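Zomum Regional Fulfillment Program
Progress Report to the Funder, Second Reporting Period

Summary

The purpose of the grant is to help independent grocers offer same-day pickup and delivery from a shared warehouse while keeping their own prices, brands and customer accounts. At the close of this reporting period, 80 stores have signed the participation agreement, against a program target of 100. The Prosirora warehouse has been filling live orders since March. The second site, at Iria, is under lease but has not opened.

Spending remains within the approved budget. We are requesting one change to the schedule, described under Iria Site, and no change to the total award.

Warehouse Operations

Prosirora began the period with dry goods only. Chilled items were added in April and frozen items in May, after the cold room passed its inspection. Orders are released to the floor in two waves, at 6:00 a.m. and 1:00 p.m. The afternoon wave is the larger of the two and accounts for most of the late departures recorded to date.
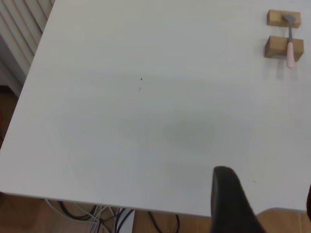 The main cause of those late departures was the cutoff rule. Stores had been permitted to accept customer changes until the moment of release, and many changes reached the floor after picking had started. With the consent of the participating stores, the cutoff was moved to one hour before release in June. Late departures have declined in each week since the change. We will report a full comparison once a complete period is available.

Substitutions remain a concern. The original design allowed the warehouse to substitute any product of equal or lower price in the same category. Several grocers objected that this rule replaced their store brands with national brands their customers had not chosen. The rule now gives priority to the store's own brand and, where none is available, leaves the line unfilled unless the customer has agreed to a substitute. Fill rates fell slightly as a result. The stores have told us that they prefer this outcome, and we intend to keep the revised rule in place.

Ordering System

The shared catalog currently holds 1303 products. This number is lower than planned for this stage. Each participating store maintains its own item codes, and matching those codes to a single record has taken more staff time than the proposal assumed — particularly for produce sold by weight, where package sizes and descriptions differ from store to store.

To address the backlog, the program has assigned two staff members to catalog work through September. New stores will also be required to submit their item files before signing, so that problems can be identified early.

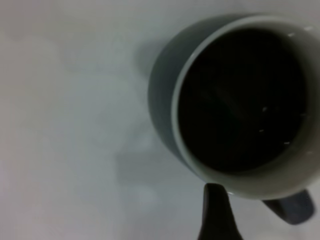 Store Participation

Recruitment was strongest among stores in smaller towns, where no delivery service was previously offered. Urban grocers have been slower to join. In meetings, their owners raised two questions repeatedly: who holds the customer data, and what happens to a store's account if the grant ends.

On the first question, the participation agreement states that customer records belong to the store and may not be used by the program for marketing. On the second, the agreement guarantees 80 days of continued service after notice of closure. Some owners consider that period too short, and we are reviewing whether the cost of a longer guarantee could be met from participation fees.

Głowacki Markets, the largest group in the program, extended its agreement during the period to cover all of its locations. It has also asked to sell prepared foods through the service. This request is outside the current scope, and we would welcome the funder's guidance before replying.

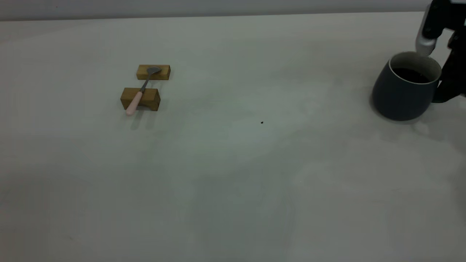
Iria Site

The opening of the Iria warehouse was planned for July. The landlord's electrical work is incomplete, and the utility company has not scheduled the final connection. Refrigeration equipment has been delivered and is in storage at Prosirora at no added cost.

We request that the opening milestone be moved to October. Until then, orders from the stores assigned to Iria will continue to be filled from Prosirora. The longer routes increase fuel and driver costs, but the savings on unpaid rent at Iria cover the difference — the lease does not require payment until power is connected.

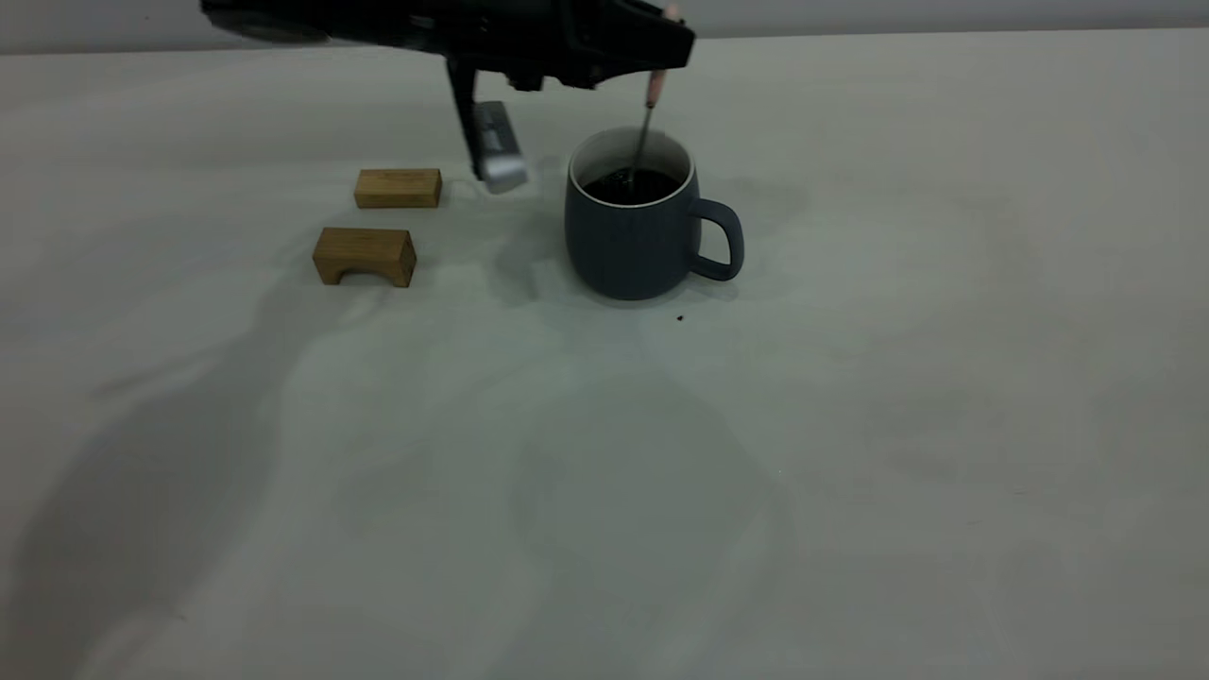 Hiring for Iria has been delayed to match. Offers already made to the two shift supervisors remain in effect, and both will train at Prosirora in the meantime. Warehouse associates will be hired in September.

Financial Position

Personnel costs are slightly above plan on account of the catalog work. Equipment costs are below plan, as the second delivery vehicle was leased instead of purchased. A detailed statement by budget line is attached.

Actions Requested

1. Approval of the October milestone for the Iria opening.
2. Guidance on prepared foods as an eligible product category.
3. Confirmation that participation fees may be used to extend the service guarantee.

The next report will be submitted in November.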